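工位记录 一月

早上九点多开工,泡面还没泡开就被Chiharu Murakami叫过去看夹爪的零位,又偏了一点。重新标定,顺手把腕部相机的支架拧紧。上周我就说过这两颗螺丝要点胶,结果胶买回来放哪儿了谁也想不起来,先用着吧。

先把这阵子在折腾什么写一下,免得三个月后自己翻回来看不懂。Giltico那边的旧机翻新线想知道一件事:拆装台式机这种活,到底能不能交给机械臂。他们一个熟手从开侧板到把硬盘、内存、CPU都过一遍,平均426秒,中间还能跟旁边的人聊天。我们目前最好的一次是1,581秒,而且那次是我在旁边屏住呼吸看完的。Sunemus的销售去年在展台上拍胸脯说“家务和车间杂活两年内全包”,我当时就想请他过来插一根内存条试试!

言归正传,几个动作分开说。

抓取:已经不怎么愁了。蓝色塑料件颜色跳,形状方正,夹住的成功率很高。真正麻烦的是夹住以后,它在指间歪多少我们心里没数。歪个两三度,肉眼看着挺好,往机箱里一送就顶在铁皮边上。Chiharu的意思是夹完先举到固定相机前面看一眼再走,我嫌慢,吵了十分钟,最后按她的来。嗯,确实稳多了,我认。

放回料板:料板是自己打的,改到第四版。第三版的卡口太紧,松手的时候绿色的小板子会被带起来,我把槽口放宽了一点,入口再倒个角。CPU那个窝不用动,浅浅的,放下去就服帖。

插座这边:现在每次都由人把压杆和盖子先打开,机械臂只管放芯片。我知道这有点赖皮,Fahy的报告里要是写“全自动”我第一个不答应。压杆那个动作要先往外掰再往上抬,力的方向中途要变,纯位置控制做不来,力控又还没调顺。

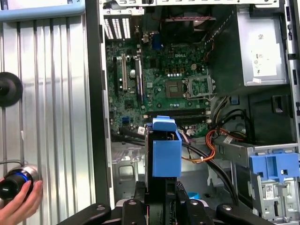
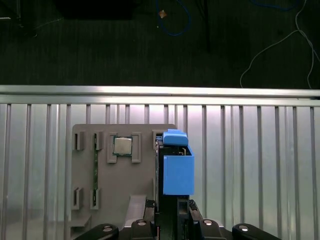
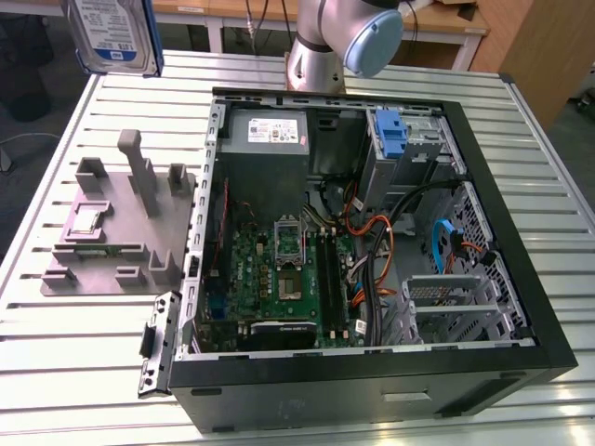
戴尔主板,CPU插座空着;料板上放着芯片和绿色小板;机箱放倒在铝型材台面上。依次为前两张腕部视角,末张固定机位。

接着记线缆。线缆是我最想骂人的部分。电源出来那一把橙黄线,人手伸进去随便一拨就让开了,根本不过脑子。机械臂不行,它把线当成空气,要么当成墙。当空气就会一路压过去,当墙就规划不出路径,停在那儿报错。我试过把点云里的细长物体统统抠掉,路径倒是有了,走到一半线挂在指垫外沿,拉得我心惊肉跳,赶紧拍急停。下午改了个土办法,先让夹爪从侧面慢慢推一下,推完重新拍照再规划。看着很笨,但能用,先留着。

反光也记一笔。铝型材台面在顶灯底下一条一条地亮,深度图上全是洞。Chiharu提议铺块哑光垫子,我怕垫子会滑,明天找块带胶底的来试。

内存条这个动作跑了21次,对位基本都没问题,压到底的就少多了。卡扣那一下“咔”,人是靠手感加耳朵判断的,我们现在只看力曲线上有没有那个小台阶,台阶又经常被机箱自己的形变给盖掉。机箱没固定死,一压整个就往下沉一点点。要做个压块,图纸我晚上画。想过贴个麦克风听声音,Chiharu说风扇和空压机一开什么都听不见,也对。

中午吃饭聊到家里的活。她说她妈问她,你们那个机器人什么时候能洗碗叠衣服,她答不上来。我觉得碗可能比机箱容易一些,碗摔了就摔了,主板插弯一根针就得换一块。可是家里没有料板,没有人事先把东西摆好朝向,厨房每天还不一样。我们这张台子已经算是帮机器把题目改简单了,照样磕磕绊绊。叠衣服我更不敢说,软的东西我现在连一把电线都摆不平。

要问我现在的看法:单个动作能做,连起来做一台不出岔子还早。真要在线上用,我会先让它干搬料、摆料、扫码这些,掰压杆和理线还是留给人。Ata那边想要一个百分比,我没给,样本太少,给了就会被抄进幻灯片里。计划是攒到300次以上完整流程再谈。

待办:
压块图纸,我画
螺丝胶,找到或者重买
料板第五版,右边的支架往外挪一点,现在夹爪下去太挤
推线动作的速度再降一档,看会不会还挂住
把手动开盖的步骤写进流程说明,别漏
力曲线换个滤波再看一遍,旧数据别删,Chiharu要拿去做对比

晚上七点半收工,急停按下,气源已关。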